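Print this page | E-mail this page

Filed under: Residents' Association > House Meetings > Minutes

KEMON HOUSE RESIDENTS' ASSOCIATION
Minutes of the Regular Meeting, February 3, 2020

Presiding: Karlijn Kramer
Present: residents of the second and third floors; Mr. Lomov for the first floor; Ms. Van Beek, recording
Absent with notice: Mr. Votmont

The meeting was called to order at 7:05 p.m. in the second-floor lounge. The minutes of the previous meeting were approved with one correction: the word "freezer" in item 3 should read "refrigerator."

1. Kitchen account

Ms. Van Beek reported a balance of $393 in the kitchen account. Outstanding bills came to $118, all of it for cleaning supplies and the replacement of a faucet washer and hose on the third floor. Payment was approved without objection.

2. Shared kitchen, second floor

The Chair reported on her visit to the second-floor kitchen with Mr. Lomov. The counter was found in good order. The bottles were lined up against the wall at the left end, beside the cream canister, and the wok was on the left burner with its glass lid on. Members agreed that this arrangement should be kept, with the right burner left clear for whoever comes in next.

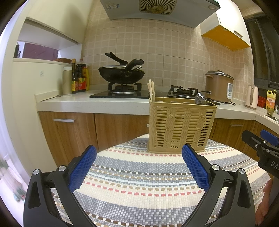 Discussion then turned to the utensil basket. It was noted that the tan basket was standing on the round table with the chopsticks in the left compartment and a glass pot lid in the right. Mr. Lomov stated that the basket was bought for chopsticks and serving spoons and that lids should go in the lower cabinet. Ms. Van Beek replied that the lower cabinet is full and that a lid stored flat under other pans gets chipped. After some discussion it was moved and seconded that the lid may remain in the basket until a rack is purchased. Carried, one opposed.

The Chair asked that power cords be coiled and put away after use and not left lying on the table behind other items.

It was further agreed that the striped tablecloth will stay on the round table. Residents who spill on it are to wash it on a cool setting and hang it to dry. A proposal to replace it with a vinyl cover did not receive a second.

3. Lid rack

Two styles of rack were discussed, one that stands in a cabinet and one that mounts inside the door. Mr. Lomov will measure the cabinet doors and report back. Spending was capped at $200, to include screws and any delivery charge.

4. Long-term repairs

The repair reserve stands at some $800. No withdrawals were requested. Regrouting of the third-floor shower was put off until August, when fewer residents will be in the building.

5. Other business

A resident asked whether soy sauce and other condiments on the counter are for common use. The Chair stated that anything without a name on it is considered shared. Name labels are in the top drawer.

The meeting was adjourned at 7:50 p.m.

Respectfully submitted,
Ms. Van Beek, Recording Secretary

Print this page | E-mail this page

Comments (3)

3rd floor back: Please get the rack that stands up. The door kind fell off at my last place and took the paint with it.

Lomov: Doors measured. Will bring the numbers to the next meeting.

Tess: Is the wok shared too? It has no name on it.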